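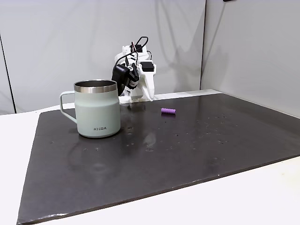
*The finished Flidum on the board, gripper down by the mug.*

## Flidum arm kit, self-printed version

I paid $505 for the servos, driver board, cables and hardware, and printed the structural parts myself at the Tunonmont workshop in white. Printing took more than 18 hours. Assembly took three evenings, and one of those went to redoing the wrist after I put a servo horn on one tooth off.

The instructions are fine for the base and shoulder. From the elbow up they get thin, and the drawing for the gripper shows an older jaw. Fiona MacLeish had built the same kit in January and lent me her notes, or I would have spent longer on it. The screws are sorted by length in marked bags, and I had a few left over.

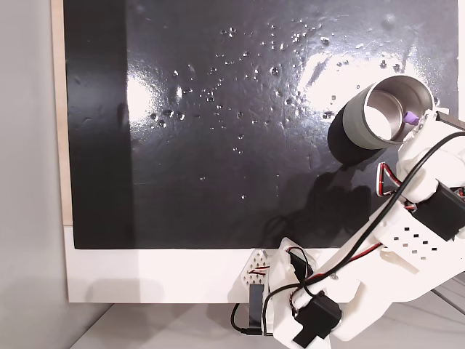
Cable routing is the weak point of this kit. There are no channels in the links and no clips in the box, so the wires go wherever you tie them. Mine stand out in a loop beside the upper joint, with the long black cable running down the side of the arm to the table. I plan to print clips. A cup held out tilted over the board, with water drops on the surface below, makes me want that wiring tucked in sooner.

The servos are easy to reach with a driver once everything is together, and swapping one doesn't mean stripping the whole arm. Spare gears are sold only in packs of two.

Good kit if you have a printer and some patience with the wrist. I'd buy it again at this price, but I'd order cable clips with it.

Lewis Baxter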